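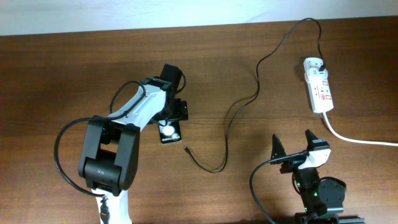 What is in the Bulley recipe card set, and can I use it for my own project?

It is a collection of typed-up home recipes from three family kitchens, saved as plain text with one recipe per file, and you are welcome to use it for anything you like as long as you keep the family names with the recipes.

Background

Bulley started when Marloes Mertens inherited a biscuit tin full of handwritten cards and couldn't bear the idea of them fading away in a cupboard. She began typing them up one April, a few each evening after supper, and then the Žukauskas and Drolitz families heard about it and sent their own boxes along (and what boxes they were, with butter stains and arguments in the margins and all!). Ieva Rimkutė did the translating from Lithuanian and still answers questions about the soups.

How the files are laid out

Every file begins with the title as it was written on the card, even if the spelling is odd. After that come the family name, the ingredients, the method, and any notes from the margins. Amounts are left just as the cook wrote them, so you will meet "a good cup" and "butter like an egg" quite often. If we worked out a modern amount, it follows in square brackets.
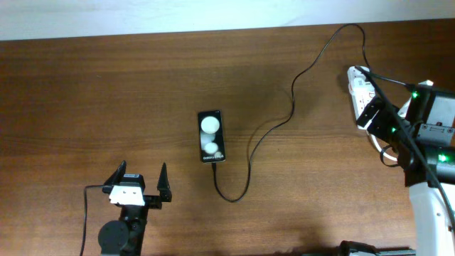
Margin notes got their own field in version 2, which I'm very happy with, as they used to be jumbled in with the method and you could end up reading "Aunt says too salty" as a cooking step. A note in a second person's handwriting starts with a plus sign.

Known problems

Oven heat is missing from most of the older cards. The folder called Burkska holds 14 cards that we could only partly read, and the gaps there are marked with a question mark. Please don't bake from those and expect a cake! Two of the Drolitz bread recipes are nearly the same, and we kept both, as the sisters would have wanted. 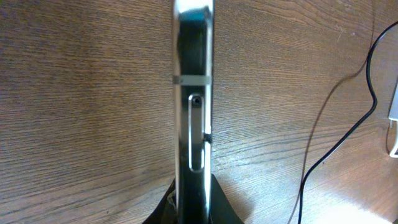
Poppy seed roll turns up under several spellings, so try a search for "poppy" in the ingredients if the title doesn't bring it up. Older copies of the set also had the pickles filed under soups, and a fresh download will fix that.

Sending corrections

Write to Marloes with the file name and the line you think is wrong. She usually gets back to people within roughly 10 days, longer in canning season.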